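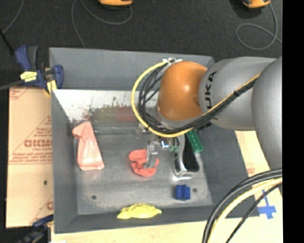
From: Donal Lenihan
To: Mabula users list
Subject: Re: Grasp ranking results on mixed bins
Wednesday, 4:12 p.m.

Dear colleagues,

Rigoberto Muñoz wrote:
> The Ketoser report gives one success rate for all 2314 grasps.
> Could the group state how cloth and rigid items compare, and
> whether the ranking model was retrained between the two sets?

Thank you for the question. The model was trained once, on 2000 labeled attempts, and was not changed afterward. The single rate in the report does hide a difference between item types, and we will correct this in the next version.

Cloth remains the weaker case. The ranking method scores each candidate grasp by expected contact area, which suits blocks and other firm shapes. A crumpled cloth offers many candidates with nearly equal scores — the choice among them is then close to random. Adding a penalty for flat, unfolded regions improved the order of the candidates, although we have tested this on only 50 bins so far.

A separate table for cloth will be posted to the Mabula page in October, together with the script that produces it. Members who wish to rerun the comparison should use the same 1000 held-out attempts and report failures by item type.

Sincerely,
Donal Lenihan
Mabula Project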